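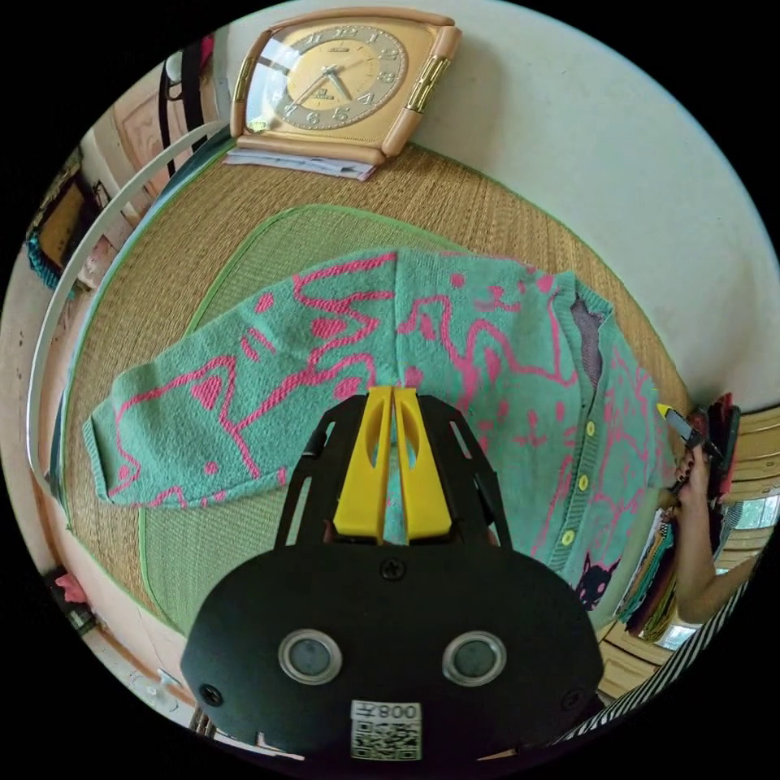 My phone changes the color of a photo a second or two after I take it, and I would like it to stop. I sell secondhand knitwear from home, so color matters more to me than sharpness. Take a teal cardigan like this one with the bright pink cat faces. In the viewfinder the teal looks right. I press the shutter, the preview still looks right, and then when I open it in the gallery it shifts while I am looking at it. The teal goes toward plain blue and the pink gets so strong that the edges of the pattern smear together. Buyers have noticed. I had one return in February where the note said "not the color in the listing."

The phone is an Ellex 7, bought new, on the latest update. This did not happen before the update, or at least not this badly. Things I have tried:

Turned off HDR in the camera settings.
Turned off the scene detection (the little leaf/food/text icon).
Cleared the cache for the camera app.
Restarted, several times.
Wiped the lens, which I know sounds silly but people always ask.

I have not done a factory reset and would like to avoid it. I have over 2,000 photos on the phone and only part of them are backed up. Is there a setting that turns off whatever happens after the picture is taken? Or do I need a different camera app?

Asked by mirkton_knits
Tags: camera, color, Ellex 7, gallery

3 answers

Accepted answer
Ibrahim Eze

There are two separate things going on and you have only turned off one of them.

HDR and scene detection belong to the camera app. The shift you see when you open the picture in the gallery comes from the display setting. On the Ellex 7 the gallery is allowed to switch the screen into a wider color mode, and the update set it to Vivid for everyone, including people who had it on Natural before. The file may be fine. You are seeing it through a different screen mode than the viewfinder uses.

To check, do this first:

1. Take a picture of something teal or pink and wait for the shift.
2. Send the picture to a computer or another phone. Use a cable or email it as a file. Don't use a chat app, they recompress.
3. Look at it there next to the real item in daylight.

If it looks right on the other screen, go to Settings, Display, Screen color, and choose Natural. Then open the gallery, tap the three dots, Settings, and turn off "Enhance while viewing." It has to be both. If you only change the first one the gallery overrides it.

If it looks wrong on the other screen too, then the file really has been changed. In that case open the camera, Settings, Advanced, and turn off "Finish photos in background." This is the one that saves a quick version and replaces it a moment later. Pictures already taken can't be put back unless you had "Keep original" on, and that is off by default.

You do not need a factory reset for either of these. Back up the photos anyway.

Comments

mirkton_knits: Enhance while viewing was on. I turned it off and set the screen to Natural and now the gallery matches the viewfinder. But I emailed one to my laptop and the pink is still too strong there. Less than before, but there.

Ibrahim Eze: Then you have both problems. Turn off Finish photos in background as well and take a new one. Don't test with an old picture.

mirkton_knits: Did that. New pictures look right on the laptop. They are a bit grainier in the evening but I can shoot in the morning. Marking this as accepted, thank you.

Ibrahim Eze: The grain is normal with that off. It was being smoothed out before.

Answer
Bahman Heydari

The settings above are correct, but I want to add something about white balance, which will matter to you more than to most people.

Auto white balance on this phone looks at the whole picture and guesses. When one strong color fills most of it, the guess gets pulled the other way. So a teal garment and a red garment photographed on the same background a minute apart can come out with the background in two different shades. No update will fix that entirely.

Go into Pro mode and set the white balance to a number. I would start at 5200 by a window on a cloudy day and adjust until a sheet of plain printer paper looks white, with no blue or yellow in it. Write that number down and use it every time you shoot in the same spot. Turn off any lamps in the room. A warm bulb on one side and daylight on the other can't be corrected with a single setting.

Pro mode resets to auto when the camera closes unless you turn on "Remember last settings," under Advanced on mine. I have the 7 Lite so your menu may be in a different order.

If you would rather not deal with Pro mode, there is a free app called Hodoroagă Cam that has a lock button for white balance on the main screen. It is slow to save and the translation is rough in places, but the lock works. The paid version adds filters and you don't need it.

Comments

pleb_of_irnirberg: Does the lock survive switching between the main lens and the zoom?

Bahman Heydari: In Pro mode yes. In the app no, you have to lock it again after switching.

mirkton_knits: I tried the paper on Thursday and ended up at 4900. Reds are much better. I had no idea the lamp made a difference.

Answer
guest

had the same thing on my old phone, factory reset fixed it. also the newer models have a better camera so maybe just upgrade, you can get a used one pretty cheap now

Comments

Ibrahim Eze: The question says they want to avoid a reset. It wouldn't help here either, the update would still set the screen to Vivid.

guest: ok well it worked for me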